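MTRX 4085 Robot Learning in Practice
Week 6 notes: Collecting demonstrations by hand
Lecturer: Meenakshi Reddy

Reading before Wednesday's lab: course reader, pages 85 to 104.

6.1 Three ways to show a task

Kinesthetic teaching. The operator holds the arm and moves it through the task with the joints in gravity compensation. Joint angles are read straight from the encoders, so no mapping between bodies is needed. The operator's hands and torso end up in the camera view, and two-arm tasks are awkward for one person.

Teleoperation. The operator moves a leader device and the robot follows. The recorded data already respect the robot's joint limits and speed. Latency and the lack of touch feedback slow the operator down. In the Caldeira exercise last term, groups took more than 16 attempts to get a first clean two-arm pick.

Hand-held grippers. The operator carries a gripper in each hand and does the task directly at the table, with no arm present. Finger geometry should match the robot's end effector. The pose of each gripper is tracked and later converted to arm motion. This is the method used for Assignment 2.

6.2 Tracking the grippers

Each gripper needs a six degree of freedom pose at every time step. A rigid marker plate is fixed to the body, and the transform from plate to fingertip is measured once during calibration. If a plate is bumped or bent, that transform is no longer valid and calibration has to be repeated. Small angular errors at the plate become larger position errors at the fingertip, in proportion to the distance between them.

The plates must stay visible to the tracking cameras. Wrist rotation is the usual cause of lost tracking. Gaps shorter than five samples may be interpolated. Longer gaps mean the episode is discarded.

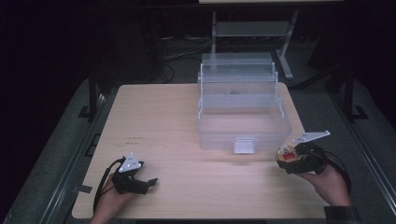

Figure 6.2. Two-handed work with hand-held grippers at a clear tiered container. A white marker plate is mounted on each gripper.

6.3 Transparent objects

Clear plastic is hard for most depth sensors. Active infrared passes through or reflects away, and the depth map shows holes or the surface behind. Colour images still carry some information in edges and highlights, but these shift with the viewpoint and the lighting. For Assignment 2, train on colour images and gripper pose only. Do not fill missing depth with zeros, as the network will treat a zero as a real distance.

Contact is also harder to judge. With tiered or stacked parts, label the moment of contact from gripper width and velocity, then check it against the video.

6.4 From hand motion to arm motion

A path that is easy for a person may be out of reach for the arm. Before training, run every episode through the inverse kinematics check in the Plamitel toolkit. It reports:

- samples outside the workspace
- samples where joint speed exceeds the limit
- samples where the two arms would collide

The Grirkville set had 154 episodes before this check. Most of those rejected failed on joint speed, during the return to the start pose. Move at a steady pace and keep the elbows in.

Time alignment matters as well. Camera frames and pose samples come from separate clocks. Estimate the offset from a sharp open-and-close of both grippers at the start of each episode, and store it with the episode. Do not resample the raw files.

6.5 Lab procedure

1. Calibrate both grippers and save the transforms.
2. Route the cables away from the working area and clear of the wrists.
3. Place the object within the marked zone and start recording.
4. Open and close both grippers sharply, then begin the task.
5. Hold still for two seconds at the end and stop recording.
6. Enter the outcome in the Prustum log, including failed attempts.

Failed episodes are kept in a separate folder. They will be used in Week 9 for the section on recovery behaviour.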